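Warkport Support Desk
Search tickets, comments, people
February, opened by Elīna Stankevičius

Right arm pauses before approach when both arms go to the same object

Component: motion planner, two-arm mode
Status: waiting for review

I write the problem first and then what I tried, so that Svend can repeat it.

When the two arms are given targets on the same object, the left arm starts on time and the right arm stays at its waiting pose. The planner log says "no valid path, retry" and after 11 retries it finds a path and the arm moves. With only one arm active I never get the message. I have tested the left alone and the right alone with the same targets, and both plan at the first try.

My first idea was the time limit of the planner. It was set to 384 ms for each request. I raised it to 800 ms and the number of retries did not change, so I put it back.

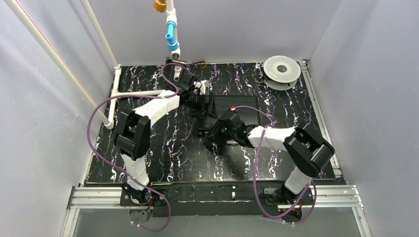 The collision model is my second suspect. In our Flillamia workspace file every gripper is wrapped in one convex shape, and this shape is padded on all sides. For targets far from each other the padding does no harm. But for a job like the ridged black case, with one gripper on its left side and the other coming in from the lower right, the two padded shapes are already inside each other before the planner begins to search. I exported both goal poses and checked them without any motion. The checker reports the pair "left gripper, right gripper" in collision at the goal. The real fingers do not touch there according to the joint values.

What I do not understand is why it succeeds in the end. If the goal is in collision, then all the retries should fail.

Comment by Svend Thoroddsen, 10:40
The goal sampler adds a small tolerance to the orientation at each retry. Please look at goal_relax in the settings. I think your path is found when the right wrist is turned enough that the padding is free. Can you compare the requested pose and the reached pose?

Comment by Elīna Stankevičius, 13:15
Thank you, this explains it. I compared them. The reached pose of the right gripper is rotated compared with the request, always in the same direction, away from the left one. So we have had a second error which I did not notice: the arm arrives with a different angle than the task asks for, and no warning is written. I would like a warning in the log for every relaxed goal, also when the plan is successful.

I then set goal_relax to zero. Now the planner fails immediately, and this is at least clear.

Next I replaced the convex shape with separate boxes for the palm and for each finger, and reduced the padding between the two grippers to 2 mm. Padding against the table and the walls is not changed. 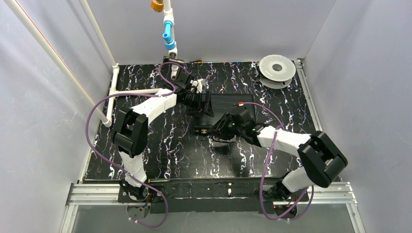

Elīna Stankevičius

Close goals like these, left gripper at the upper left corner of the tray and right gripper just below the front edge, are now accepted by the checker. I ran the same pair of targets from the saved request file and the right arm gets a path at the first try, with goal_relax still at zero.

Two things remain open:

1. The cables are not in the collision model. The old padding gave them a little room by accident. I do not know what is a good way to model a loose cable, and I ask for advice.
2. The workspace file is shared with the Rirkside cell. Their fingers are longer, so please do not merge my boxes to the common branch yet. I made a separate file for our cell.

Comment by Chiyo Kobori, 15:05
For point 1, we use a capsule on the forearm link, wider than the link itself, and ignore it against its own arm. It is not exact but the planning time stays the same. I will attach our values to this ticket. For point 2 I agree, keep it separate until Raimonds has measured the fingers at Rirkside.

Comment by Elīna Stankevičius, 16:30
Capsule added on both forearms. The saved request still plans at the first try. The warning for relaxed goals is now its own ticket, assigned to Svend. I leave this one open until the finger lengths from Raimonds are here.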